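By Shirley MacPherson
Updated in May

4. Setting Up Your Rondater Label Printer

Read this section once all the way through before you plug anything in. You won't, but it has been written on the assumption that you might.

4.1 Choosing a spot

The Rondater wants a flat, steady surface within reach of a wall outlet. It weighs very little and shakes a fair amount when it cuts, so on a slick shelf it will walk toward the edge over the course of a long job. The rubber feet are in the small bag taped inside the lid. Most people throw out the lid.

1. Stick the four rubber feet into the round dents on the underside.
2. Set the printer down with the paper slot facing you.
3. Leave a hand's width clear behind it for the roll cover to swing open.
4. Plug the power cord into the printer first, then into the wall.

CAUTION: Do not set the printer on a windowsill. The labels are heat sensitive, and a roll that has spent an afternoon in the sun will come out a uniform gray, which limits what you can say on it.

4.2 Loading the first roll

Your printer ships with a starter roll of 20 labels. This is enough to get through the alignment steps and label a couple of jars. Full rolls hold 2,000 and are sold under the Dillel name in the same width.

1. Press both side tabs and lift the roll cover.
2. Drop the roll onto the spindle so the paper feeds from underneath. If it feeds from the top, you will print on the backing, and it will look as though nothing is working.
3. Pull the loose end through the slot until it sticks out past the cutter.
4. Close the cover until it clicks on both sides. One click means one side is open.
5. Hold the Feed button for 2 seconds. The printer will push out a blank label and stop.

NOTE: If it pushes out blank labels and does not stop, let go of the Feed button.

4.3 Alignment

Alignment tells the printer where one label ends and the next begins. It has no idea when it leaves the factory. Every new roll size needs it, and so does any roll that has been taken out and put back crooked.

1. With the power on, hold Feed and Cut together until the light turns amber.
2. Let go. The printer will feed three labels and think about them.
3. When the light turns green, press Cut.

Check the cut edge. It should fall in the gap between labels. If it slices through the label itself, repeat the steps, and this time leave the roll cover alone while the amber light is on.

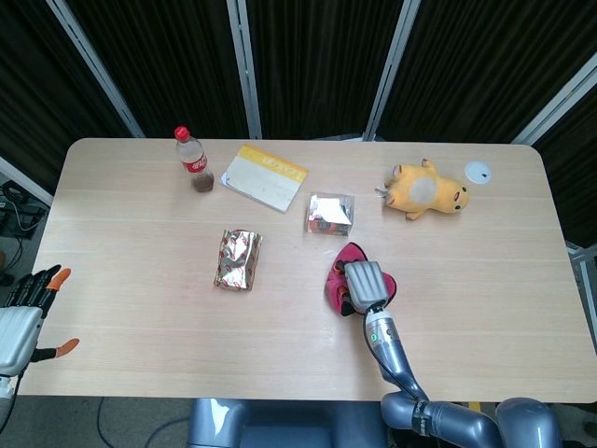 Once the cut falls where it should, write down the alignment number that prints on the last label. You will want it if the printer ever loses power halfway through a roll, and it saves going through the amber light business a second time. Inside the roll cover is a good place for it. A slip of paper on the fridge is where it usually ends up.

4.4 Your first label

1. Open the Hamdale app and tap New.
2. Type your text. Short words print larger; the app decides how much larger, and it does not take suggestions.
3. Tap Preview. Check the spelling now.
4. Tap Print.

The Beaulieu typeface is turned on by default. It is handsome, curly, and unreadable below the second size. For spice jars, fuse boxes and anything you may need to find in the dark, switch to Plain under Settings, then Lettering.

CAUTION: Labels are made to stay put. Test one on a hidden spot before you put it on painted wood, old book covers or somebody else's furniture. If a label has to come off, warm it with a hair dryer on low and peel slowly from one corner.

4.5 When to clean the print head

The app keeps a running count and will ask for a cleaning at 3,080 labels. You can dismiss the message. It comes back after every print until you give in.

1. Unplug the printer and let it sit until the head is cool.
2. Wipe the dark strip under the cover with a cotton swab and a little rubbing alcohol.
3. Let it dry with the cover open.
4. Reset the count under Settings, then Care. Resetting the count without cleaning the head also works, for a while.

If pale lines still run down your labels after cleaning, go to Section 7.

Questions about this guide: use the contact form on the Support page | © Rondater | Back to top
Was this section helpful? 2 comments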